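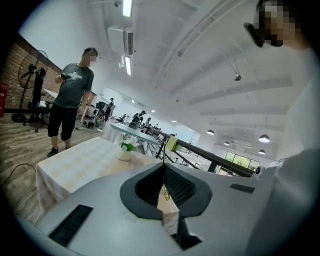
Gamage Household Manipulation Group, Flullton

Standton Chores: data card

Version 2. Maintained by the Gamage group. Questions go through the issue tracker.

Summary

Standton Chores is a set of demonstrations of ordinary household and light shop-floor tasks, recorded by people using hand-held grippers. It contains 1,426 episodes across 14 tasks. It was built to test a narrow claim: that a two-arm policy trained only on hand-held demonstrations can finish a table-clearing or sorting chore in a room it has not been trained in. At present it mostly can't. Results by task are under Baselines.

Collection

Operators work in pairs of grippers, one per hand, with a marker cube on each for pose tracking. A head view is stored alongside both gripper views. Gripper views are wide-angle and are stored uncorrected. Faces are pixelated or blurred before release. Recording rooms are left furnished and in use, so people, cables, bags and fans turn up in the background.

An episode starts when both grippers are open and ends when the operator returns to that pose. Episodes with a tracking dropout longer than 2 seconds were discarded.

Tasks

Table: set cup, clear cup, move vase, straighten cloth, wipe surface, stack saucers.
Floor: pick up small object, coil cable, bag rubbish.
Laundry: fold tea towel, pair socks.
Shop floor: sort fasteners by length, load parts tray, close carton.
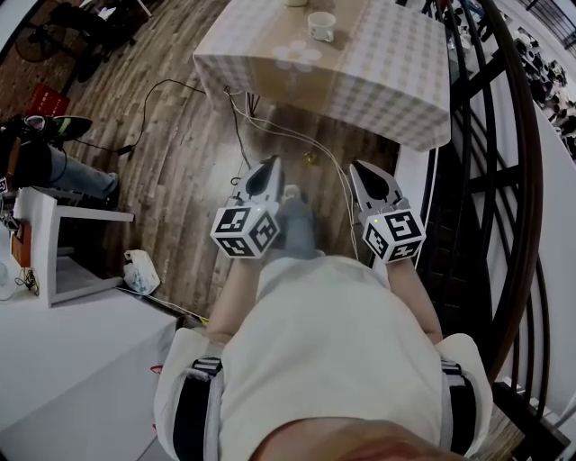
Can a robot trained on this data clear a kitchen table unsupervised?
Only in the room it was trained in, with rigid cups and a person near the stop button. Cloth, cables and anything partly filled with liquid still need a human.

Baselines

Each task was run 10 times in the training room and 10 times at the Sornumbridge test flat. Completed runs, training room first:

set cup 9, 6
clear cup 8, 5
load parts tray 8, 7
close carton 6, 4
pair socks 4, 1
fold tea towel 3, 0
coil cable 1, 0

The remaining tasks have not been run at both sites and are not reported. A run counts as complete if no one touches the robot or the objects. Speed was not scored. The policy is slower than a person on every task listed.

Known problems

Gripper width is unreliable near full closure in the sock episodes.
Left-handed operators are under-represented.
The cable task has two labelling conventions; see the notes file before merging.
Lighting at the Sornumbridge flat changes through the afternoon and was not controlled.

Licence

Research use only. Redistribution of modified copies requires a changed name. The July release replaces all earlier ones.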